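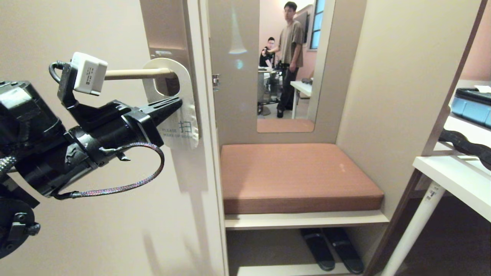 *"Please make up room" side, on the lever.*

I make my own door hangers now (300 gsm card, nothing fancy!) and the hole is the only fussy part.

1. Trace your lever's end onto the card and cut the circle a bit bigger.
2. Letter one side, let it dry, then do the other.
3. Hold it up by the handle before you hang it, so you can check the length.

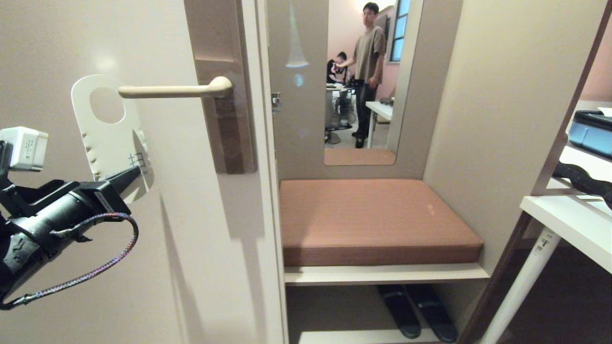

Suvarna wrote in that felt pads on the back stop the tapping at night. Mine got two on Saturday, and I'm cutting eight more.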